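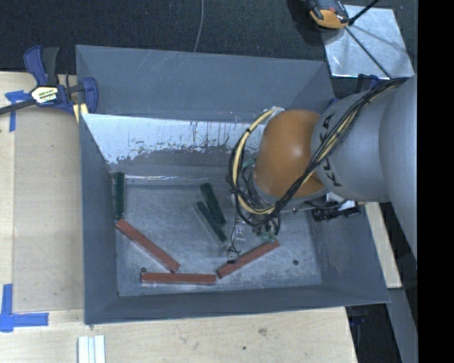 Jarrah Te Moana
Children's writer, Gralden Workwear Museum

Why do builders wear hard hats?

If you walk past a building site, you will see that everybody on it is wearing a hard hat. The bricklayer has one, the crane driver puts one on to cross the yard, and so does a visitor who has only come to look at the plans.

Things fall on building sites. A bolt might roll off a platform, or a spanner might slip out of someone's hand. A bolt is small, but it speeds up all the way down, so by the time it has dropped past a few floors it can hurt a person badly.

What is inside a hard hat?

A hard hat has two main parts. The outside is called the shell. It is usually made of tough plastic and it is smooth and rounded, so that a falling object is more likely to slide off to one side.

The inside is called the harness, or sometimes the cradle. It is a set of straps that sits on your head and holds the shell a little way above it. If you look inside a hard hat you will see a gap between the straps and the shell. That gap is important. When something hits the shell, the straps stretch and the shell moves down a little. The push is spread over more of your head and takes slightly longer to arrive -- and a slow push does less harm than a sudden one.

You can feel how this works with a cushion. Press your fist on a table, then press it on a cushion on the table. The cushion gives way and spreads the push out.

What did people wear before?

Long ago, many workers wore cloth caps, which kept the rain off and not much else. Some miners stiffened their hats with glue or resin. Later there were hats made of leather, and then metal ones. Metal hats were strong, but they could be heavy, and metal carries electricity, so they were a bad choice near electric wires. Plastic is lighter and most kinds do not carry electricity well.

Do the colours mean anything?

Sometimes. On many sites the colour tells you what a person's job is, but the rules can change from one place to another. At the Randstead bridge works, visitors wear blue and first aiders wear green. At Grolldale quarry the visitors wear orange. If you ever go on a site visit, ask what the colours mean there.

Do hard hats wear out?

Yes. Sunlight slowly makes plastic brittle, which means it cracks more easily. Paint and some stickers can harm it too. Most hats have a date marked on the inside, often under the peak, to show when they were made. The maker's instructions say how long the hat can be used.

A hat that has taken a hard knock should be thrown away, even if it looks fine. There may be tiny cracks that are too small to see.

In our museum there are 43 hats, and 8 of them came from the old Rothe tin mine. One has a candle holder on the front. The miners had no electric lamps then, so they worked by candlelight -- with the flame just above their eyebrows.

Words to know

Shell: the hard outer part of the hat.
Harness: the straps inside that sit on your head.
Peak: the part that sticks out at the front.
Brittle: hard, but easy to crack.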